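My house rules for kitchen robot arms, worked out over one long April in the Gosstead workshop.

1. Drawers get pulled all the way out before a gripper goes near them. 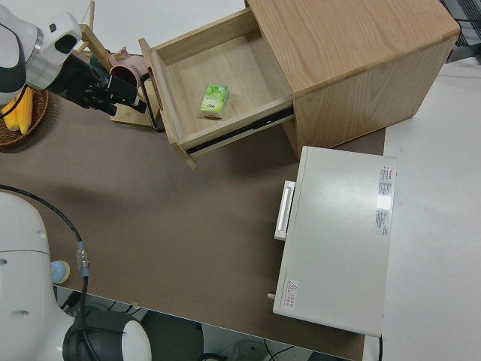 2. Keep the middle of the table for light stuff -- mugs on a tree, corn in a basket.

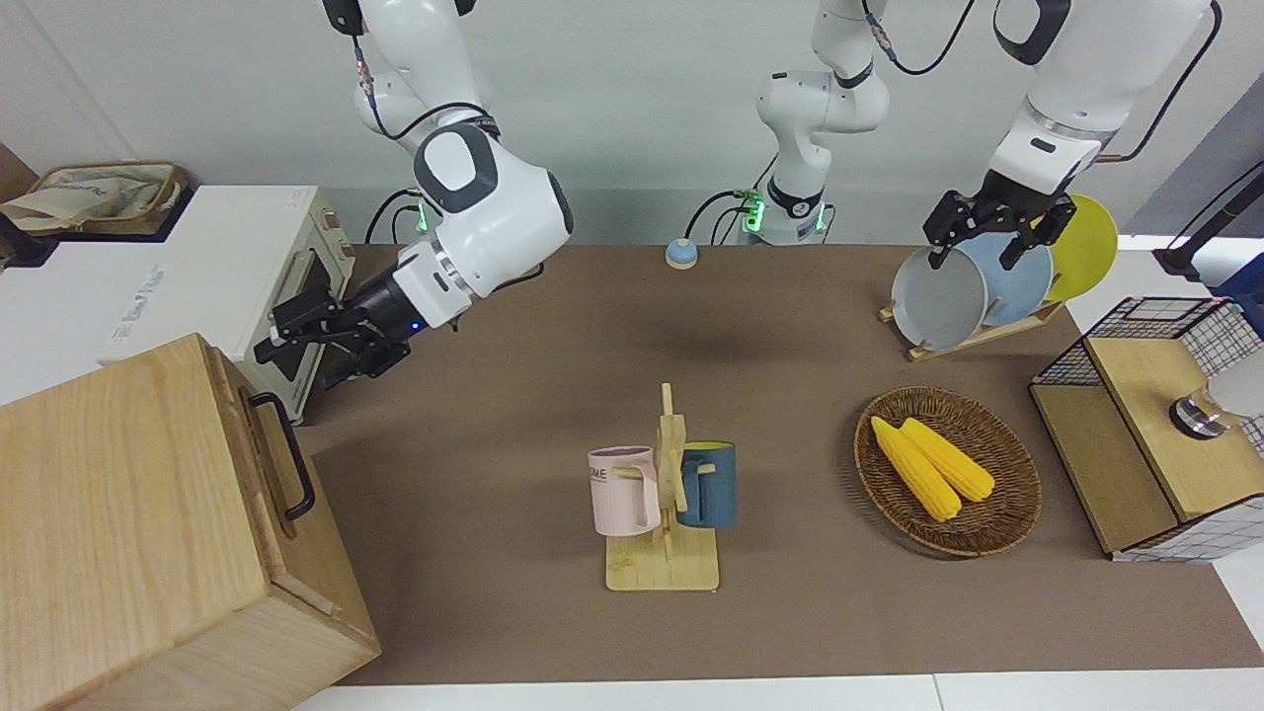

3. Plates stand on edge, so the fingers have a rim to take hold of. 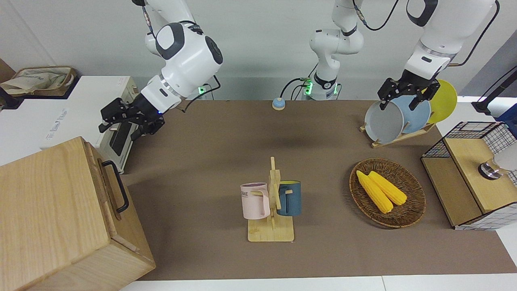 Light blue plate, held by the rim

4. Bowls go in the same rack. I run them at 40 percent speed, tops,

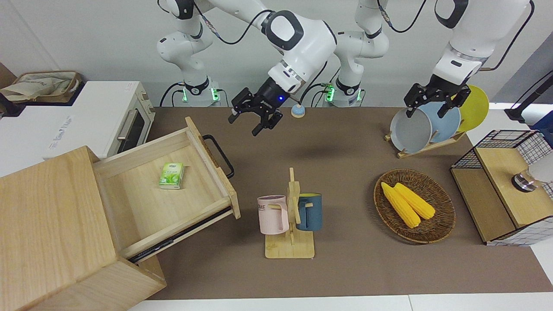 and I stay out of reach until both arms are parked!

Recent tips
Labeling your cables
Elsie Ormsby on sharp knives
Oven mitts, the Berstead way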